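3.2 Kick-outs and the second ball

We were, I must say, delighted by how generous the clubs were with their match tapes. Across the season we coded 198 long kick-outs from the Morkley and Julier senior sides, and 74 of them were won cleanly by the team kicking — a lower share than either coach had guessed when we sat down with them in January. 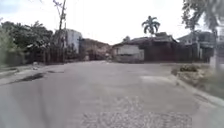 Photo: Eskil Fagerlund

Most of the rest came down to the second ball, and here the half-forwards earned their keep. Morkley liked to crowd the centre and leave one runner wide, a habit Shek has described warmly in her own coaching notes, while Julier spread out and trusted their legs.
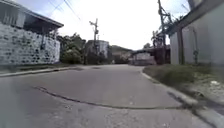

Figure 2. Paved road with a dark seam running across it, and a low stone wall on the left.

Two coders worked through every match separately, using the Priltar tagging sheet, and they disagreed on 23 kick-outs. We talked each of those over at some length — there was a good deal of tea involved — and kept the label both could live with.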